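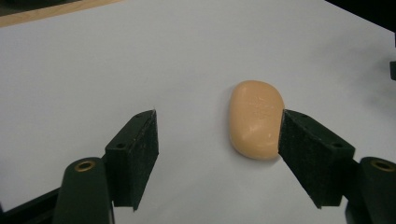 Sunday, late, quick one before bed. Finally opened the new soap – peach colored, the oval kind, nice and smooth. Writing on it too faint to read, whatever. Old bar was down to a sliver, stuck it in the jar with teh others. Dish needs a scrub, tomorrow.

Bathroom half done. Towels folded, sink wiped, cabinet still a mess. 6 half-empty shampoos in there, why. Tossed two.

Need: sponges, toothpaste, bleach. Odel closes early so go before lunch – and dont forget the bag this time.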